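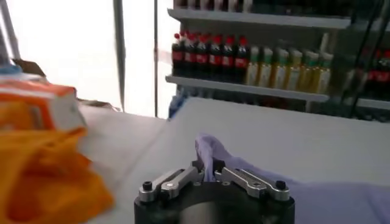
Cloth grasping demos: how much variety before you stop?

We use cookies to remember your login and your read posts. Accept | Settings

Print this thread | E-mail to a friend

orestis_k
31/08/2022
OK, I have to share this because I'm grinning like an idiot. We finished our first batch of cloth demos this afternoon, 112 episodes, all teleoperated, wrist camera only. The task is one pinch: come down on a flat, wrinkled cloth, close on a fold, lift. We train on the first 106 and hold the rest back. I know that's a tiny holdout, don't start. What I want to know is whether to keep adding episodes with the same lavender cloth or switch cloths right now. Athina says switch. I'd love to see what 400 of the same one gets us first!

pellwood
Congrats!! Pinching is so much fun to collect, way better than pushing blocks. I'm with Athina. On Plumden we stayed with one towel much too long and the policy learned the towel. New color, it just hovered. Wasted most of November on that.

stavros_z
Disagree with Poppy. Hovering is usually a depth problem and people blame color for everything. If the operator always comes down at the same speed over the same spot, ten cloths won't save you. Vary where the fold is and how high it stands before you touch the wardrobe.

pellwood
We did vary the spot, Stavros. I can show you the heat map. It was the color.

stavros_z
Then please show it, I'd like to see it. Same lights the whole time?

pellwood
...same lights until the move, yes. Hm. Let me look at the dates.

lela_dev
What are you doing about the background? The shelf of drinks behind the table would worry me more than the cloth. Six colas in a tidy row with red caps is a gorgeous landmark for a network. It'll happily work out where the gripper is from the bottles.

orestis_k
Ha, Athina said the same thing about the bottles! I left the shelf in on purpose. The final setup is going to be in a shop kind of space and I want clutter from day one. But you're right that it's the SAME clutter every time. Would shuffling the bottles every 24 episodes be enough, do you think?

lela_dev
Shuffle, and turn the table too if you can. Random crops in training help a little. I wouldn't count on them alone.

athina_m
Athina here, since I keep getting quoted :) My point is narrower than Orestis makes it. Same-cloth data is fine for learning the close. It tells you very little about finding the fold. The lavender one has soft shading in the creases, and a darker or patterned cloth hides that completely. So: mix now, keep the lavender as about a third.

eirini_v
Please label the failed pinches too! We threw ours out in the Galanis set and regretted it within a week. A miss where the fingers close on nothing is worth so much when you train a success detector.

stavros_z
+1 to Eirini. Keep the misses, in a separate folder.

eirini_v
Same folder, with a flag. Separate folders get lost.

stavros_z
Flags get lost faster. Ask me how I know.

orestis_k
You two, haha. We'll do the flag, our recorder has a foot pedal for it already. And I give in on the cloths, I ordered four more during lunch. Poppy, did you find the dates?

pellwood
Found them. The lights changed two days before the new towel. So I can't tell you which it was, sorry. Still switching cloths if I were you!

Print this thread | E-mail to a friend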